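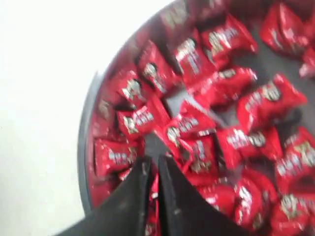

Figure 5-1. Gripper fingers among the wrapped sweets, view of the wrist camera

Section 5. Daily work at the Tomar station

Lalton, Ristden site. Written by Vlasta Spahić, packing department. Version of May 14, 2026.

This section is for the people who work at the hand-fill tables and who now share the work with the arm. It replaces the two loose sheets that were hanging by the door. The mechanical installation is in section 2, and the electrical connection is in section 3. For anything inside the arm itself, please read the manual of the manufacturer and do not use this text.

The words used in this section:

Arm: the robot arm with its gripper.
Dish: the round metal dish from which the sweets are taken.
Cup: the small steel cup to the left of the dish, into which the sweets are put.
Flastum: the program on the station computer, with which you start, pause and stop the work.
Attendant: the person who is signed in to the station at this moment. There is always one attendant, also when two people are standing there.

5.1 What the station does and what stays with us

The arm takes wrapped sweets from the dish and puts them into the cup. When the cup has its portion, Flastum asks the attendant to change it. The attendant tips the cup into the gift box, looks at the box, and puts the cup back.

Before the station came, the whole portion was counted by hand. In a full week before the holidays we fill almost 4,000 boxes, and the counting was the part which gave people sore wrists and thumbs. This part goes to the arm. The following work stays with people:

- filling the dish
- looking for torn, open or badly sealed wrappers
- changing the cup and checking the portion
- closing the box, ribbon and card
- the decision that something is not good enough to send

The last point is important. If the attendant thinks that a box should not go out, it does not go out, and Flastum has no opinion about it. Put the box on the grey shelf and write one line in the station book.

Some colleagues asked if the speed of the arm will be used to measure the speed of the attendant. The station saves the number of cups and the number of stops per shift. It does not save names next to them. The sign-in is used only for knowing who has been trained, and it is deleted at the end of the shift.

5.2 Before you start

1. Read the last page of the station book. If the previous shift wrote a fault which is not signed as repaired, do not start. Call the shift lead.

2. Take off rings, bracelets and lanyards. Tie back long hair. Sleeves must be closed at the wrist.

3. Wipe the table with the dry cloth. If there is sugar or glue on it, use the damp cloth first and wait until the table is dry.

4. Look at the gripper fingers. Small scuffs on the black surface are normal. A crack, a bent tip or a loose pad is not normal, and you should not try to bend it back.

5. Follow the cable with your eyes from the gripper to the large joint. It must lie in a loose curve. It must not be pulled tight or be caught between two parts.

6. Press the stop button once and check that Flastum shows STOPPED in red. Turn the button to release it.

Caution: the stop button takes away the power from the motors. The arm may sink a little when this happens. Keep your hand out of the space below the gripper, also when the arm is not moving.

5.3 Filling the dish

1. Sign in to Flastum and choose PREPARE. The arm moves up and stays there. Wait for the double sound.

2. Put the dish on its place on the table. Push it gently by the rim until Flastum shows the green circle on the screen.

3. Pour the sweets slowly from the scoop, from a low height. They may lie over each other and at all angles, this is not a problem for the arm. But there should be no sweet lying on top of the rim or outside the dish.

4. Spread the heap with a flat hand. A high hill in the middle is the most common reason for a stop in the first minute.

5. Take out each wrapper that is open, flat or sticky. Put it in the waste box and not back in the carton.

6. Place the cup to the left of the dish. Leave a piece of free table between them. If the cup touches the dish, both will move when the gripper goes down.

Note: the surface of the dish is shiny. Strong light from above makes white spots on the metal and on the wrappers, and the program can take such a spot for the edge of a sweet. Close the blind at the window when the sun comes on this table. The ceiling light can stay on.

Note: use one kind of sweet per run. The red ones and the mint ones have wrappers of different length, and the gripper opens to a different width for them. If you change the kind, choose it also in Flastum under PRODUCT. The program does not recognise it by itself. 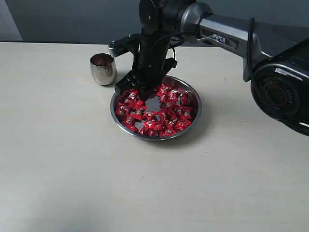 Figure 5-2. The arm over the dish, with the steel cup standing to the left

5.4 Starting the run

1. Check that nobody has a hand or an elbow over the table. Say "starting" loudly enough that your neighbour can hear it.

2. Choose RUN. The first movements are always slow. Stay next to the stop button until the first cup is finished.

3. Count the first cup by hand, and compare with the number on the screen. Write both numbers in the station book. If they are different, choose PAUSE and go to 5.6.

4. When the number is correct, choose CONTINUE. The arm will now go with the normal speed.

5. When Flastum asks for the cup, wait until the arm is up and the lamp is white. Then take the cup, empty it into the box, put it back at the same place and press READY.

You do not need to hurry with step 5. The arm waits without a time limit. In the first weeks some of us felt that the machine was waiting impatiently and started to reach in before the lamp was white. Please do not do it. If you need to help a colleague, to drink water or to fetch boxes, leave the arm waiting, or choose PAUSE.

Caution: never take a sweet out of the gripper while the station is in RUN, also if it is only hanging by the corner of the wrapper. Choose PAUSE first.

5.5 Changing the attendant

We change at the station every 52 minutes, at the same time as the ribbon table changes. The number looks strange, but it comes from the shift plan: the breaks were fixed earlier and we divided what was left.

1. The person who leaves chooses PAUSE and signs out.
2. The person who comes looks at the dish, the cup and the last line in the book.
3. The person who comes signs in and chooses CONTINUE.

Please do not exchange turns so that one person stays at the station for the whole shift. It is quiet work, and after a long time one stops seeing the bad wrappers. We also want that all of us keep the skill of filling by hand, for the days when the arm is out of service. For this reason one of the hand-fill tables stays open in every shift, and the counting trays are kept in the cupboard below it.

5.6 When something goes wrong

The gripper closes and comes up without a sweet.
Wait. The program tries again at another place in the dish. After 5 empty tries in one row it stops and calls you. Choose PREPARE and spread the heap with your hand.

The gripper brings two sweets.
This happens when the wrappers are caught in each other. Flastum usually notices it and opens the gripper over the dish. If both fall into the cup, take one out at the next cup change and write it in the book.

A sweet falls on the table.
Leave it until the next cup change, if it is lying free. If it is in the way of the cup or below the arm, choose PAUSE and remove it.

A sweet stays between the fingers after opening.
Choose PAUSE, then OPEN WIDE. Pull the wrapper straight down. Do not turn it and do not use scissors or a knife near the pads.

The dish has moved.
Choose PREPARE and put it back until the green circle is visible. If it moves more than once in a shift, clean the table below it.

The screen is frozen, but the arm is moving.
Press the stop button. Do not restart the computer by yourself. Call the shift lead.

The arm makes a sound that you do not know.
Press the stop button and write down what it was doing at this moment. Nobody will complain about lost cups. A stop which was not necessary is cheaper for us than a broken joint, and it is always better than a hurt finger.

5.7 End of the shift

1. Choose FINISH. The arm moves to its rest position. Wait for the long sound.

2. Empty the dish into the carton with the same batch number. If you are not sure about the batch, put the sweets aside with a note.

3. Wash the dish and the cup by hand, and dry them with a cloth. Spots of water on the metal disturb the camera in the same way as the sun does.

4. Wipe the gripper fingers with the dry brush. No water, no alcohol. The small lens at the wrist may be cleaned only with the lens paper from the blue envelope.

5. Write in the book: the number of cups, the number of stops, and one sentence about each stop. "Wrapper stuck" is enough.

6. Sign out and press the stop button. The button stays pressed during the night.

5.8 Finger pads

Flastum counts the cups since the last change of the pads. At 3,000 cups a yellow line appears at the top of the screen. You can finish the shift with it, but the pads must be changed before the next one. The change is done by a person who has the second training, as described in section 6. The new pads are in the drawer under the computer, and the last packet in the drawer has an order card on it. Bring this card to the office on the same day.

Corrections to this section can be written by pencil directly in the printed copy at the station. I collect them at the end of May and put them in the next version.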